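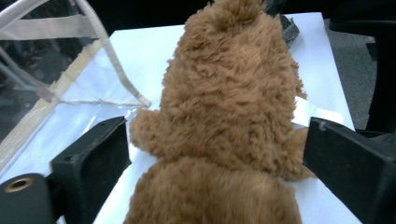 Projects > Student Reports > Robotics Club > Spring Term

Report 3: Picking Up Soft Things

April 10, 2025

Our task for the Drurgate open day is simple to write down. Pick up a teddy bear, move it, put it down in a box. The rules allow 28 seconds per item and take off points for dropping. They say nothing about dignity.

Last term we trained on blocks. A block has sides. The bear has fur, two arms that go where they like, and a middle that gives when you squeeze it. Lying face-down on the table, with a black finger on each side, it is a much harder object than anything in the Virkico starter set.

What we tried

We work with the hand-held gripper, one person holding it and one person resetting the bear. Our first plan was to grab the head. The head is round and slides out. The second plan was to come in across the body with one finger near each arm. This holds better, but if an arm gets folded under a finger the bear comes up crooked and swings.

We ran 7 trials of the body grip on our last practice day. In 2 of them the bear made it to the box. The rest ended early – two because of the person holding the gripper (the author) and the others because of the bear, or so I have written in the log.

What we think is going on

Our width setting came from the block tests. Fur makes the bear look wider than it is, so we close until we touch fluff and call it a grip. The Donati worksheet says to close until the object stops moving. A plush bear never really stops moving.

Next steps

Close further before lifting. Start with the arms spread out. Write down who reset the bear, so blame can be shared more fairly. If this works we want to enter the July round too, with a softer toy if we can find one.

Related reports
Report 2: Blocks, Mostly Stacked
Report 1: Choosing a Team Name (Dirden)
Notes on Charging the Batteries Before Practice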